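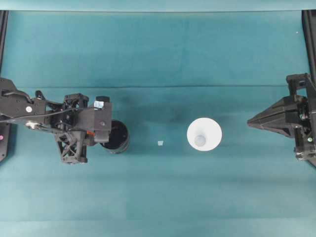
*Black cup, teal surface, April.*

# In Praise of the Plain Black Cup

I want to make a case for the straight-sided black cup, the kind with no handle and nothing printed on it, and while I'm at it for the piece of colored cloth you put underneath. I have felt strongly about both for years and I'm tired of only bringing it up at dinner.

Look at what a dark cup does on a blue-green cloth. You notice the rim first, that thin circle where the edge goes a little gray, and then the inside drops away into black. A white mug never does that. A white mug shows you everything straight away: the tea ring, the chip, the spoon marks, the name of the bank that gave it to you. I own plenty of white mugs and use them happily for soup. But a black cup has some depth to it. You have to lean over and look, and then you find the faint ring around the bottom, and I get a small kick out of that every single time!

My own conversion came in a shop called Brekis, which sold kitchen things on one side and garden things on the other, with string and candles mixed in wherever there was room. I'd gone in for a colander. On a low shelf by the register they had cups stacked in columns, and they were so plain that I took them for some kind of packaging. I bought 2. I forgot the colander and drained pasta with a pot lid for another month.

One of those cups lives on my desk and one lives in the kitchen, and neither has ever had a settled job. The desk one has held pencils, then coffee, then a paintbrush that needed somewhere to stand, then coffee again (after a proper wash). The kitchen one holds wooden spoons until guests come, and then it gets promoted to the table with a few stems of parsley in it. I love this about a cylinder. A handle tells you to drink. A spout tells you to pour. A plain upright cup leaves it up to you, and it looks right with almost anything in it, or with nothing in it at all.

People object to the missing handle, and I do hear them. Hot drinks are a problem. My answer is to wait a few minutes, or wrap a napkin around it, or use a different cup for your very hot drinks and stop asking one object to do everything. My sister's answer is that I'm being ridiculous. She has a cabinet full of handled mugs that don't stack, and every time she opens the door she has to put one hand up to catch something. Mine go one inside another, or side by side with no elbows sticking out, and the cabinet closes.

## The cloth

Now the other half of it. Most of us will spend a whole weekend choosing a table and then never think about what the table looks like with things on it. Mine is a middling brown. Put a black cup on it and you get a dark shape on a darkish surface, and by evening you're reaching for it by memory. Put down a flat teal cloth first and suddenly everything has an outline. Keys, scissors, a cup, the little screw you took out of your glasses – you can find them all.

I'm particular about the color. White is too hard and shows every crumb. Red makes me hungry and then irritable. Gray is fine, and I have nothing bad to say about gray, but I've never once been glad to see it. Teal sits somewhere between a swimming pool and an old classroom wall, and it's kind to almost anything you set on it. Black looks blacker on it. Brass looks warm. Even a cheap plastic cap looks as if somebody picked it out.

Mine came off a bolt of Rimkutė cotton that I found rolled up at the back of a remnant table. There were 271 centimeters left on it and I took the lot, which was far more than any table of mine needed. I cut it into 2 cloths and a long leftover strip that has been a curtain tie, a bandage for a tomato plant and a belt.

Here I'm going to lose some of you: I don't iron it. A cloth that has been folded in a drawer keeps its folds, and I like seeing them. A long crease running nearly the whole way across, side to side, gives the eye something to rest on. It's the only pattern on there and it cost me no effort. I know there are people who can't sit down in front of a crease without smoothing it with the flat of their hand. I was raised by one. We ironed tablecloths, we ironed pillowcases, and for a period in the eighties we ironed dish towels. I'm not against any of that. I just think a work surface is allowed to look as if it has been put away and taken out again, and the light does nice things along a fold that it won't do on a board.

(If you really must, a damp hand and ten minutes will take out the worst of it.)

## One thing on the table

What I'm really enthusiastic about, underneath all the cup talk, is having very little in the middle of the table. Clear it off, spread the cloth, put down the one thing you're working with. I do this before I draw, before I mend, before I sort out the bills. I even do it before phone calls I'm dreading. It takes less time than finding a pen in the usual mess.

I used to own a desk organizer, a Trurnell, with fourteen compartments and a drawer for stamps. Lovely piece of work, and I filled every slot in it within an afternoon. Then I spent two years moving it around so I could get to the table underneath. It went to a neighbor's kid who collects beetles, and I understand the stamp drawer has been a great success. The cup took over. It holds maybe a tenth as much and I haven't missed the other nine.

There's a shop catalog on my windowsill right now, from Lernari, with 400 items in the tableware section alone. I read it cover to cover with real pleasure, I'm not made of stone. There are cups in there shaped like cabbages. There's a cup with a shelf on the side for a cookie, and I'll admit I went back to that page. But I kept picturing each of them on the blue cloth, with a bit of soft shadow around it and nothing else competing, and most of them looked like they were waiting for applause. The plain ones looked good from the first second.

So try it, please, if you have a dark cup anywhere in the house. Check behind the vases, or the shelf in the bathroom where it's probably holding toothbrushes. Find a cloth in a color you like, folds and all. Put the cup near the middle, stand up so you're looking down into it, and give it a minute before you fill it. Around four in the afternoon is best at my place, when the light comes in low over the sink.

And if you come across a third one of those Brekis cups, I'd like it. The desk and the kitchen are covered, but I've started to have thoughts about the bathroom.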